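Print this page
E-mail this page

Posted in August by Gergely Csizmadia

Course handout: Household Textiles, Unit 10
Folding and storing padded jackets

Please read this before the practical. It covers quilted and padded jackets only. Wool coats come in the next unit, and most of what I say here does not apply to them.

I'll start with my doubts. The three folding books on the reading list (shelf copies only) all show a padded jacket turned into a tidy brick in five or six moves. I have tried all of them. They work on the jacket in the book, which is thin, new and probably pressed. On a jacket with real filling, somebody leans on the brick, takes the picture, and I would like to see what it looked like a minute later.

A padded jacket is mostly air. The outer fabric and the lining are stitched together through the filling, and the lines of stitching decide where the garment wants to bend. Fold along a seam and it goes over with very little fuss. Fold across the middle of a channel and you get a fat roll that pushes back. You can check this in ten seconds with your own coat, and I'd ask you to do it before you take my word for it.

Look at which way the channels run. On many jackets they go across the body, so folding the hem up toward the neck is easy and folding side to side is harder. Sleeves don't always match. Lay a sleeve flat and see where the seams go before you decide anything.

Where to work

A table is what the books recommend. A bed is what people have. A soft blanket does grip the fabric a little, and some people find that helpful, but it also hides how thick the stack is getting, because the mattress gives under it. Smooth the blanket first.

The sleeves

Sleeves are where most folds go wrong. The usual instruction is to "bring the sleeves in," as if they were shirt sleeves. Lift one up before you bring it anywhere. A padded sleeve has a good deal of body of its own, and the gathering at the hem tells you how much fabric has been taken up there.

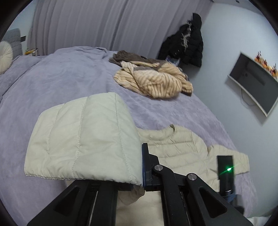
Gergely, I've folded coats like this for years and I never lift the sleeves, I just flip them in and sit on the thing, and it comes out of the closet fine every spring. That was Avram, in the margin of last term's handout, and I have left the remark in because several people agreed with it. My answer is that "fine" needs a test. Did the filling come back to the same height in every channel? Did anyone look? I'm prepared to believe it, but I'd want to see the jacket.

The method we will use

1. Close the zipper or snaps, if there are any. Empty the pockets.
2. Lay the jacket out with the back down and the neckline flat. Pull the body straight by the hem, gently.
3. Lift one sleeve, let the filling settle, and lay it across the body so that it ends short of the opposite side.
4. Do the other sleeve the same way, a little lower, so the two don't pile up in one spot.
5. Fold the hem up on the nearest cross seam. Press with your forearm, not your fist, and wait.
6. Fold again on another seam. Stop there. A third fold is usually one too many.

If the neckline has no collar, it makes a good top edge for the finished bundle. With a hood, fold the hood down first and treat it as part of the back.

Vacuum bags

I get asked about these every term. They save space, certainly. What the packages say about the garment "springing back" I treat as advertising. For a suitcase and a short trip, go ahead. For a whole season I would leave the jacket loose in a cotton bag, and if the closet really can't take it, hang it on a wide hanger and put up with the crowding.

Cedar blocks, lavender sachets and so on: pleasant smell. I have no strong evidence that they do anything for a jacket with synthetic filling, and neither did the person who sold me mine.

For the practical

Bring one padded jacket, clean and completely dry. Any dampness stored inside the filling will be with you until spring. Fold it by the method above, then by whatever way you do it at home, and measure the height of both bundles straight away and again after the break. Write down all four numbers, including the ones that make my method look bad.

Room 222, same time as usual. Rulers are in the drawer by the door.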